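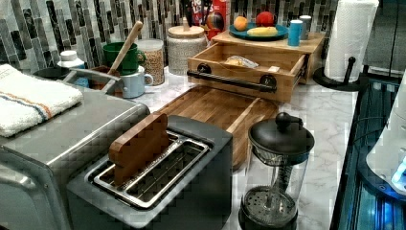

My bread bin holds everything except bread, and I can't shut it without squashing something. Is there any point in keeping it on the worktop at all? (Reader's comment, Kirnstead)

Yes, if you use it every day. A bread bin takes up a fair bit of room, so it needs to hold things you would otherwise leave lying about. Bread, rolls, an open packet of crisps and a small box of something for packed lunches are all fine in there. Tins and jars should go in a cupboard.

Empty it once a week. Tip the crumbs out over the sink, wipe the inside with a cloth wrung out in warm water with a drop of washing-up liquid, and leave it open until the wood is dry. Don't soak it. If it smells stale, put a saucer of bicarbonate of soda inside overnight.

If a drawer or lid sticks, check for crumbs in the runners or the hinge first. An old toothbrush gets most of them out. A bit of candle wax rubbed along a wooden runner will help, but keep it off metal slides.

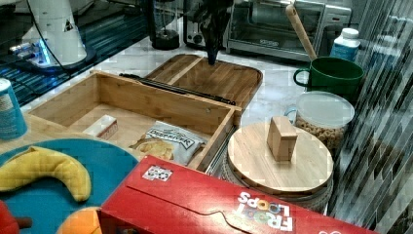
Filia

Packets keep better in a bin if they stand up or lean against the front. Laid flat they end up under the bread and get forgotten. A half-eaten bag should be folded over twice and clipped. Small boxes can go to one side, with the end that says what's in them facing you.

Measure before you buy a new one. With a lift-up lid you need clear space above, and if the lid folds right back you need the same again behind. Ours needs 40 cm from front to back before anything else goes near it. A drawer needs room in front, so don't set it hard against the edge where it will catch people's elbows.

The rest of the worktop

Toaster: empty the crumb tray every fortnight, more often if you do a lot of crumpets. Unplug it and let it cool first. Never go in with a knife.

Toaster oven: leave a gap at the back and sides and keep the top clear when it's on. Tea towels want a hook or a rail.

Chopping boards: wash both sides, even if you only used one, and dry them on edge. Wooden ones can be oiled every couple of months with food-grade mineral oil. Leave it on overnight and wipe off the extra in the morning.

Cereal and oats: see-through canisters are handy for anything you refill often. Cut the date off the packet and tape it to the bottom. Finish the old lot before you top up.

Wooden spoons: a mug will do for one or two. Any more and it tips over, so use something heavier.

Marble: wipe up lemon juice, vinegar and wine straight away, as they leave dull marks. Use plain soap and water, no limescale spray.

Next month: under the sink, including the cupboard in Varnden with the leaking trap. Bring gloves.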